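Plivdale Long Plank Floor in Driftwood: nine months in the workroom

Posted 4 January 2019 in Floors & Rugs

I've been promising this review since we put the floor down in April, and I'm glad I waited, because my opinion of it has only gone up. This is the Plivdale Long Plank laminate in the color they call Driftwood. It went into our back workroom, the one with the tall windows on one side and way too much stuff in it, and I love it!

First, what it replaced. We had beige carpet in there, the flat office kind, and every dropped screw disappeared into it for good. I wanted something I could sweep in two minutes and roll a chair across. I looked at sheet vinyl (cheap, but I couldn't find a pattern I liked) and at a click-together vinyl from Levchenko that felt great underfoot but only came in very yellow oaks. Then I brought home the Driftwood sample, set it by the door and kept walking past it just to look at it.

The color is the big win. It's a gray-brown with darker streaks through it, so it doesn't go icy blue on cloudy days the way a lot of gray floors do, and it doesn't turn orange under a warm bulb either. Dust hides on it beautifully. Maybe a little too beautifully, I do sometimes put on white socks and get a surprise.

The planks are long, and that makes a small room look calmer. We ran them on the diagonal. This meant more cutting, more waste and one Saturday of very bad language, but I would do it again. If you're going diagonal, buy extra. We ordered 29 boxes for the workroom and the hallway behind it and finished with one unopened and a pile of triangles. The total came to $978 with the underlayment, and I thought that was fair for the amount of floor we got.

Putting it together was easy once we got the angle right. You tip the plank in, push, and let it drop. A couple of short ends needed a tap with the block. The one thing I'd warn you about is the corners of the planks before they're locked in. They chip if you look at them wrong, and I lost seven pieces that way, mostly by leaning them against the wall like an idiot. Lay them flat.

Sound is better than I was braced for. We used the Jusska foam underneath, and hard shoes still make a bit of a click, but it isn't that hollow drum noise I remember from my first apartment. Dropped tools are another matter. Those you will hear from the kitchen.

For wear, I'd call it excellent so far. The room gets shoes, rolling chairs, metal frames being dragged around when they should be lifted, and cables left lying all over the place. I have found exactly one scratch, and it takes a flashlight and some determination to see it. The rolling chair has soft wheels, I should say. I wouldn't trust the old hard ones on any laminate.

Cleaning is a dry microfiber pad most days and a barely damp one when it needs it. I tried the Kurevon floor spray too, and it left streaks that showed up whenever the sun was low. Plain water did a better job, so save your money.

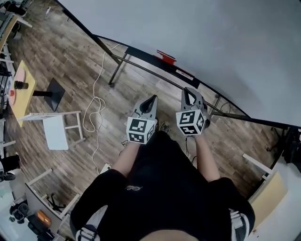 Driftwood on an ordinary working day, with the planks on the diagonal.

A few smaller things. The matching trim strips are a shade lighter than the planks, enough that I noticed and my family didn't. The surface texture is very light, so if you like deep grain you can feel with your toes, order a sample before you commit. And it's cold in the morning! I've given in and put a small rug under the desk.

I've been asked whether white cords and dark shoes and so on look messy against it. Well, sure, a white cord shows up on any gray-brown floor. I find that handy, I trip less than I did on the beige carpet.

Would I buy it again? Yes, and I'm already measuring the guest room. I'll go straight across with the planks in there, and I'm hoping the leftover box gets me through the closet.

Good: the color, the long planks, easy locking, hides dust
Not so good: chippy corners before install, trim doesn't quite match, chilly on bare feet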